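Narness White Table Board

Home > Workroom > Table Boards and Tops

Item 107
In stock at Koskela, two to four days at Druston

The Narness is a plain white board that lies on top of a table you already own. It gives you a clean, pale, even work surface for sorting, packing, light repairs, school projects or paperwork, and it lifts off again when you want the table back. It has no legs, no frame and no fittings. One side is finished in matte white and the other is backed with thin cork so that it does not slide.

We have sold boards under this name since the Koskela shop opened. The current version is a little heavier than the old one and has rounded corners. If you have an older Narness with square corners, the two can be used side by side, but the tops will not line up exactly. Put the older one on a thin mat if the step bothers you.

Choosing a size

Measure the table before ordering. The board should be smaller than the table on all sides, with a strip of the table showing all the way round. A board that hangs over the edge can tip if someone leans on it. For round tables, measure the widest square that fits inside the circle and order below that.

We cut to order in both directions. The price depends on the longer side only, so a wide board costs the same as a narrow one of equal length. Cut boards cannot be returned unless they arrive damaged or the wrong size.

Surface

The top is matte on purpose. Glossy boards throw back the light from ceiling lamps and get tiring by the end of an afternoon. Small parts such as screws, beads and watch pins show up well against the white. Pale items are harder to pick out, and for those we suggest the gray Prolledora mat, sold separately. 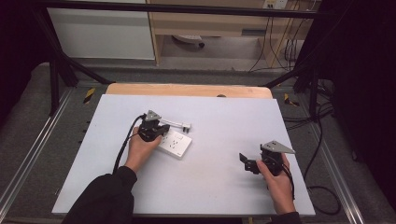
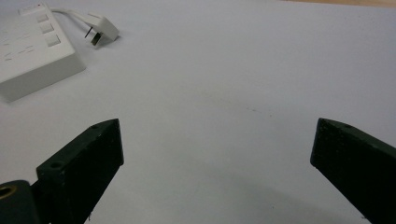 White board on a light wood table, with a white power strip on top.

Cleaning

Wipe with a damp cloth and a drop of dish soap, then dry. Pencil comes off with an ordinary eraser. Ballpoint usually needs rubbing alcohol on a cotton pad – test a corner first. Do not use scouring powder or the rough side of a sponge. Both leave shiny patches that stay.

Heat and wear

Cups and warm plates are fine. Soldering irons, hot glue tips and pans straight from the stove are not. The finish will yellow and then blister. If you cut with a knife, use a cutting mat. Scratches cannot be polished out, but the board can be sent back to us and refaced once. Refacing takes up to three weeks and we do not lend boards in the meantime.

Storage

Store the board flat or standing straight up against a wall. Leaning it at a slant for months will put a bow in it. A slight bow will settle if the board is laid cork side down with some books on it for a few days. Keep it out of damp basements.

Details

Top: matte white
Back: cork
Corners: rounded
Weight limit: 200 lb, spread evenly
Finish guarantee: two years, home use

Larger orders

Schools and workshops can ask for a price on ten boards or more. Write to Jouko Laitinen at the Koskela shop with the sizes you need and a delivery address. Orders over $500 ship free. Orders placed in February may take an extra week while the cutting room is closed for stocktaking.

Goes with

Prolledora gray mat
Prolledora edge clamps, pair
Narness carry sleeve (boards up to medium size only)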